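Gotach Under-Sink Bottle Sorter, three-bin version
Reviewed by Menaka Kodikara

We go through a lot of bottled water in this house. The well has been iron-heavy for years and the filter only does so much, so the empties pile up by the back door. Our transfer station takes clear plastic with the caps on, and colored plastic and cans go in separate bins. I was using three grocery bags hung on the pantry doorknob. They fell off most days.

I bought the Gotach sorter from Clallgate for $38 plus shipping. It came on a Thursday in a flat box. There is a steel frame, a sliding tray, a set of bins, a bag of screws and one sheet of instructions with drawings and no words. You need your own Phillips screwdriver and a drill if your cabinet floor is hard.

Putting it together

The frame went together in under an hour. The drawings don't show which way the runners face, and I had one on backward before I noticed that the stop was at the wrong end. If you get it right the first time it will go faster. The screws are soft. I stripped one and replaced it with one from the jar in the garage.

Measure your cabinet before you order. The listing gives the width of the tray but not the width with the runners on, and the runners add almost an inch. Mine fit with very little to spare on the drain pipe side. If you have a garbage disposal, I doubt this will fit at all.

Using it

The tray slides well. It comes out far enough that you can lift the back bin without tipping the front one. The bins are plain gray plastic with a molded lip for holding a bag. I stopped using bags after the first week and just carry the bins out to the car.

The bins are tall and narrow, and that takes some getting used to. If you toss bottles in any old way they lie crosswise and jam, and the bin looks full when half of it is air. They pack better standing up. I flatten each one a little, put the cap back on and put it in with the cap down. The narrow end goes into the gaps between the bottles below it. Packed like that, the clear plastic bin lasts us most of a week. Packed carelessly it lasted two days.

Labels are not a problem at our station. Some places want them off, so check with yours. 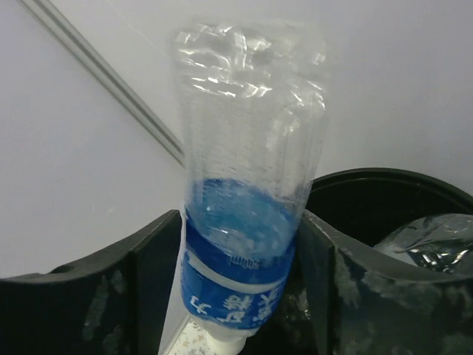

Cap down, base up, label left on.

Larger bottles are a different story. The two-liter kind will go in, but only one across, and you lose the space around it. Gallon jugs don't fit. I still keep those on the porch.

Cleaning

The bins rinse out with the garden hose. The tray has a raised edge that catches drips, and it does catch them, but there is no drain and you have to wipe it by hand. I do that when I take the bins out. There is some rust starting on one corner of the frame, where I scraped the paint during assembly.

Compared with the others

I had the Jukon pull-out for a while at our old place. It was heavier and the runners were smoother, but it had only two bins and cost almost twice as much. My sister has the Esteban, which stands on the floor and has a lid. It needs no screws and would be the better choice for a renter. It also takes up a good piece of her kitchen.

The Gotach page says it was tested for 3,000 pulls. I can't check that. Mine has been in since July and slides the same as it did on the first day.

Good: price, smooth tray, bins lift out easily, no bags needed.
Bad: soft screws, poor instructions, width in the listing is misleading, no drain in the tray.

I would buy it again for small bottles and cans. Order a spare bin if you can, so one can stay in the cabinet while the other is out drying. They are sold separately.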